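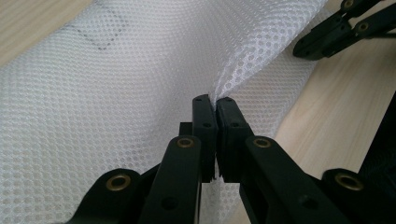
White mesh, wood-grain table.

Search this blog
Search
Type and press enter

The Breathable Problem

Posted 4 Jan 2022

I have been shopping for a mattress since September, and I would like someone to tell me what "breathable" means.

I don't mean it as a riddle. I would like a number, or a test, or even a sentence with a verb in it. What I get is the word itself, printed on the tag of everything from a crib pad to a dog bed. My old mattress was not sold as breathable and I slept on it for years without either of us suffocating.

It started at the big bedding outlet on the edge of Stirnville, the one that has had a closing sale for as long as I've lived near it. I went in wanting something firm that cost less than my first car. The salesman asked if I slept hot. I said I slept in Stirnville, in a house with a furnace from another era, so no. He walked me over to the cooling section anyway. Everything in there had a mesh border, a mesh top, or a mesh something, and he pressed his palm to one and told me to feel the air moving through it. I pressed mine next to his. I felt a mattress.

The one he liked best was the Gashaw. The card on it said the cover had "airflow technology," and the price was $2000 with a line through it, and under that $3000 with a bigger line through it, which is an odd order to cross things out in. I asked what the airflow was measured in. He said it was measured in comfort. I wrote that down in the parking lot so I wouldn't improve it later.

Now, I understand that a fabric with holes in it lets air through. I'll give them that for free. A screen door is breathable by that standard. My question is what happens once you put a cotton pad on top of the holes, then a fitted sheet, then a grown adult in flannel pajamas, then a comforter. Where is the air supposed to be going at that point? Under the cover there is a slab of foam as thick as a phone book from when we had phone books. The holes may be doing a fine job for the outermost sliver of the thing, and I expect they are happy there.

So I went home and read reviews, which was a mistake and took most of a weekend. The Gashaw had 426 of them on the store's own site. I read more than I'm proud of. A surprising number begin with "I haven't slept on it yet but." Another big group got it cheap or free in return for their opinion, and their opinion was good. The people who had owned it for a year mostly wanted to talk about the edge sagging, and whether it was cool or warm hardly came up, except for one woman who said it was cold and she had put a fleece blanket over it. I liked her very much.

Then there's the pillow. They always try to add a pillow. This one is made by an outfit called Tukness and it is breathable too, and the box has a drawing with blue arrows going in one side and red arrows coming out the other. I have looked at a lot of these drawings now. The arrows never run into the head.

I did write to the Tukness people through their contact form and asked how they tested it. I got an answer pretty fast, to be fair to them. It thanked me for my interest in better sleep and gave me a code for ten percent off. I wrote back and said I wasn't looking for a discount, I was looking for the test. They sent the code again.

My feeling is that some of this stuff may well work a little, for some people, in July, in a room with a fan going. If you sleep hot and you love yours, keep it, I'm not coming to your house. What bugs me is paying for a word. Years back it was "orthopedic," which could mean anything you wanted it to, and before that I remember "posture" being in the name of every mattress my parents looked at.

What I bought, in the end, was a plain firm mattress from a discount place out in Gostside. It was $286 and it came with a ticking stripe cover and no adjectives except "firm." It is firm. I've had it three weeks. The cat took to it right away and I'm still deciding about the left side, where there might be a slight ridge, or I might be looking for one.

If anybody has an actual test result for one of these covers, with the sheets on, send it to me. Please don't send me a code.

We use cookies to remember your settings and count visits. By reading on you accept this. OK

Contact | Copyright 2022, all rights reserved | Back to top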